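Saturday, still not sold on the Corlow controller

Fakel says its new finger profile gets 79 grasps out of 100 in simulation. Fine. I loaded my usual kitchen counter and the Franka arm to see for myself.
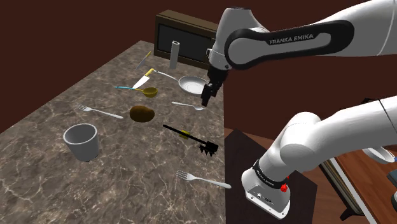 I gave it 30 tries per controller. Tavares, the old one, dropped 9. Corlow dropped 9 too, and took longer over every one of them. Flat cutlery is still miserable with both, and I don't trust the friction numbers in either config.

The wrist camera bothers me more. So much of the view is gripper.
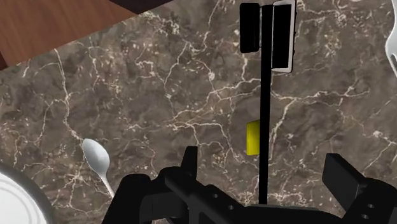
Looking down past the fingers, yellow block ahead.

Next I'm swapping the fingers back and rerunning Corlow.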